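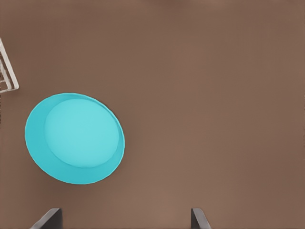
Gunhild Egilsson reckons the whole lot should be thrown out and started again from tick data, and she may yet get her way. Until then, this is Toft, my little pile of hourly currency prices with a few indicators already worked out. I keep it going in the evenings, so please be gentle!

What's in it

One file per pair, oldest row first. Each row has the open, high, low and close, plus a 40-hour moving average and an 8-hour one. There are 46 pairs at the moment (the Nordic ones are my favourites, I'll admit it). The first 40 rows of every file have gaps in the slow average, so skip those.

Where it comes from

Prices are pulled from the Flisness feed and tidied up with Bindwood, my own script, which lives in the tools folder. Times are all UTC. I got this wrong in the August version and everything was an hour out, so if you still have that one, bin it.

Known problems

Thin trading around the New York close gives some silly spikes. I've left them in. Brynhildur Arnardóttir sent me a list of 2,000 dodgy rows, now saved as suspect.csv, and I'm still working through it.

Using it

Do what you like, just mention Toft somewhere. I wouldn't trade real money on it. The old Gudlow loader still works but it's slow.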